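Garnari Drawing Pencils, Box of 12

We go through a lot of pencils, and these are the ones we keep coming back to! The Garnari has a smooth, dark line that doesn't scratch, and it sharpens to a proper point even in the cheap sharpener by the door. The core is 4 mm across, so you can lean on it for shading – lovely on the rough Okdale paper.
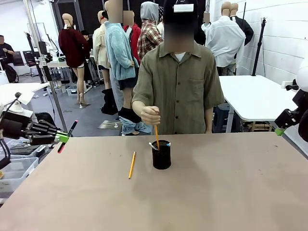 Okdale Sketch Club – Materials & Equipment

Each pencil is 185 mm long when new. Grades run from HB to 6B, and the softer ones wear down fast, so pick up a spare 4B if you like big dark skies (most of us do). The Usex eraser lifts everything up to 2B cleanly.

Members can take a box from cupboard 123 and sign the sheet. Stubs go in the tin on the shelf – they fit the Mendonça extenders and have weeks of drawing left in them.

Last updated 11 October 2023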